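Review: Wirnby Self-Guided Walking Tour of the Usier Old Quarter

Reviewed for the Adamczyk Travel Review, October 2022

The Wirnby audio tour of Usier is sold as a single download and covers the old quarter on foot, from the lower bridge to the Sketanov Gate. Our reviewer completed the full route twice, once in the morning and once shortly before sunset, using the standard English narration.

The route has a clear beginning and a steady climb. It includes 214 steps between the fish market and the upper terrace, and the guide states this plainly on its opening page. Visitors with limited mobility are directed to a longer road on the east side, although the narration for that road is noticeably thinner. 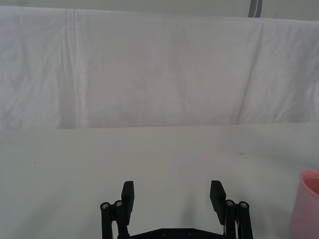
Can the tour be used without a mobile connection?

Once the route has been downloaded, the map and all narration work offline. The opening hours of museums and churches are updated only when the phone is connected, and they should be checked before departure.

Narration is calm and well paced. The section on the tanners' houses is the strongest, with enough background to hold the listener's interest for the full length of the lane. The chapter on the city walls repeats several dates already given at the bridge and would benefit from editing. Directions are accurate except at the small square behind the grain hall, where the recording sends walkers left and the map shows a right turn. The map is correct.

The printed companion booklet is sold separately at the Sketanov Gate kiosk. Its street plan is easy to read in bright sun, and the type is large enough for most readers. 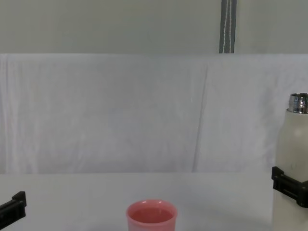
The booklet also lists places to eat along the upper terrace, with prices that appeared current at the time of our visit. Two of the cafes listed are closed on Mondays, and the text does not mention this.

The tour is recommended for independent visitors who have a free half day and are comfortable on steep paving. Groups may find the pauses too short for everyone to catch up.

Rating: four out of five.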